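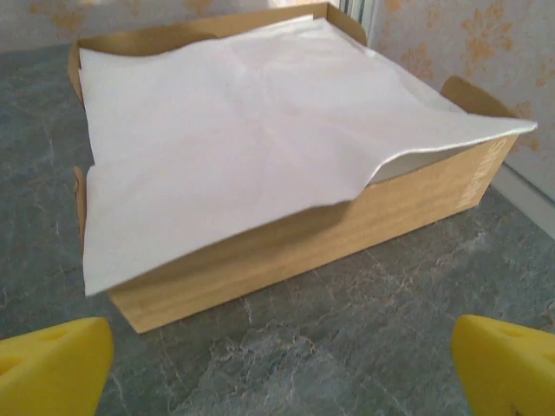

Unit 2: Comparing two-finger grippers on thin sheets

Thin, soft material is a poor match for a gripper that was sized for blocks and cans. The fingers have to close on an edge a fraction of a millimeter thick, and that edge moves when anything brushes it. In the wrist camera view, the top sheet in the napkin box hangs over the front wall and lifts away from the stack on the right side, so there are two places to grasp it. Note the width of the gap between the yellow fingers. Before you plan an approach, decide how far they must close on the way in, and whether either one will meet the cardboard first.

We compare two sets of fingers on the same arm. The Dretemeck set is rigid. The Pliritex set has a softer pad and bends slightly under load. Janaína Macedo ran both in April, and her logs are in the course folder: 1,650 grasps with the first set, 1,999 with the second. Leave out the 888 marked "calibration" in the second log.

For each set, work out:
- how often one sheet came up alone
- how often two or more came up together
- how often the box moved

Report these as percentages, since the logs are not the same length. Keep edge grasps and top grasps in separate tables.

Reports go to Fouad El Fassi by June 11, 2022. Reading: the Tahiri notes, section 2, on finger force and pad wear.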